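Frequently Asked Questions: The Braltden House Check Program
Last updated 2025-04-11

What is a house check?
If you're going to be away from home for a while, you can ask us to keep an eye on the place. An officer on regular patrol stops by, walks around the outside, tries the doors and ground floor windows, and leaves a card on the porch. It costs you nothing, and we really do like being asked! Last year we made 2,761 stops across the town, so please don't feel you're putting anybody out.

Who can sign up?
Anyone who lives in Braltden or in the Kaltden subdivision, renters included. If you live on the far side of Lencho Creek, you're in the county's area and will need to call the sheriff's office instead. We get a lot of calls about that line, and we're happy to look up your address for you if you're not sure which side you're on.

How long can a check last?
Up to 61 days. If you'll be gone longer (we have a good many folks who head out in June and stay away all summer), just call and start a second request before the first one runs out.

My house is empty because of a fire or repairs. Does that count?
Yes, and please do tell us. Give us the name of your contractor and the days they expect to work, so that we don't end up questioning the drywall crew. It also helps to know which doors are boarded and which ones still open.

Do you go inside?
No. If we find a door open or a window broken, we'll call you and your contact person first, unless it looks like somebody may be in there.

What should I do before I leave?
Stop the mail, lock the garage, and write down the serial numbers of anything you'd hate to lose – tools, bikes, televisions and so on. The Pavurel property sheet at the front desk has room for 16 items, and you're welcome to take two. 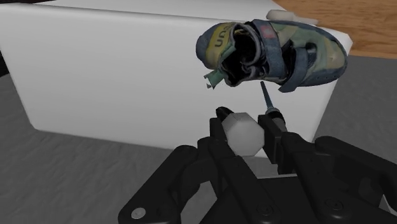
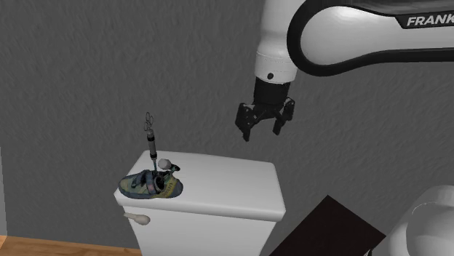
House Check FAQ – Page 2 of 3

What if I come home early?
Give us a quick call at extension 351, day or night, and leave a message if the desk is busy. It saves you the surprise of a flashlight in the kitchen window.

Can a neighbor still park in my driveway?
Of course, it's a nice idea. Put the make, color and plate number on the form so the officer knows that car belongs there.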